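Chapter 2
Light, Dark and the Colours In Between

Welcome to the chapter I most love teaching! Before you mix a single colour, you'll learn to see value — how light or dark something is — and once you do, you won't look at a footpath or a cloudy sky the same way again. The painter Babatunde Chukwu spent a whole September in Killmont using only brown and white, and his little harbour studies still glow.
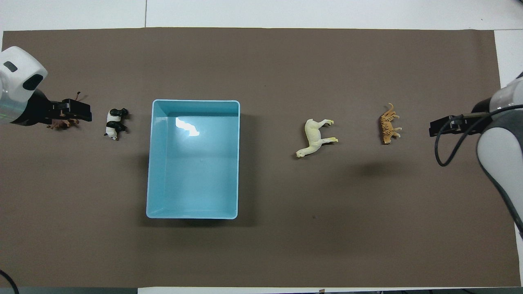
Value is easiest to judge when a dark area sits right beside a light one. Squint until the details melt away and only the big shapes are left. A dark brown sheet on a white tabletop makes a great first subject, with its nearly straight edges and a brown that isn't perfectly even — look for the faint creases and the paler patches, and decide how much darker than the white each one is.

Keep your grey scale from Chapter 1 handy. You'll need it for Exercise 18, where we paint our first still life!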